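Uteo 오픈데이 다녀옴 (급하게 메모)

수요일 오후에 다녀왔다. 퇴근하고 바로 뛰어가서 15분 지각. 앞부분 설명은 못 들음.
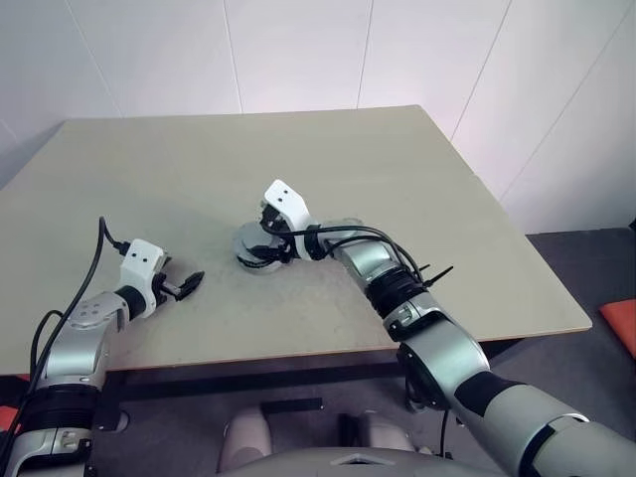 양팔 로봇 데모

제일 오래 본 코너. 흰 브라켓에 검은 그리퍼, 팔은 은색. 오른팔이 동그란 은회색 물체를 맡고 왼팔은 빈손으로 대기. 생각보다 조용해서 놀람. 케이블이 팔 바깥으로 크게 휘어 나와 있던데 안 걸리나?? 물어보려다 줄이 밀려서 못 물어봤다. 테이블 가운데가 긁힌 자국투성이인 것도 괜히 맘에 들었음. 많이 굴린 티가 나서.

설명해주신 분 말로는 같은 동작을 1000번씩 반복시킨다고. 나같으면 36번쯤에서 도망간다.

Dukley 부스

사람 너무 많아서 팜플렛만 집어옴. 아직 안 읽엇다.

기타

커피 공짜인데 맛없음. 주차는 2시간 무료. 화장실은 건물 밖으로 돌아가야 되니 미리 다녀올것.
내년 2월에 또 한다는데 그땐 반차 쓰고 처음부터 들을 생각. 사진 더 있는데 정리되는대로 올릴게요.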